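Slide 6 - where the examples come from

OK so, quick show of hands, who has ever emptied a junk drawer onto the floor? Good. That's pretty much my September. (Wait for the laugh, move on if there isn't one.)

We logged 2868 grasp tries for Prosico, in 43 sessions. Every try gets saved, the misses too - please say this twice, people always ask about the misses!
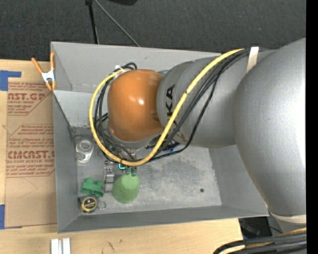 The bin at work: tape measure, upside-down cup, key ring and friends.

Talk about the key ring here. Thin, flat, a pain to label. The cup is easier to explain, so start there if time is short.

Then hand over to Zamfira Furtună for the labeling part - she has 19 slides, so don't ramble. Losorico numbers are in her half, skip them if anyone asks early.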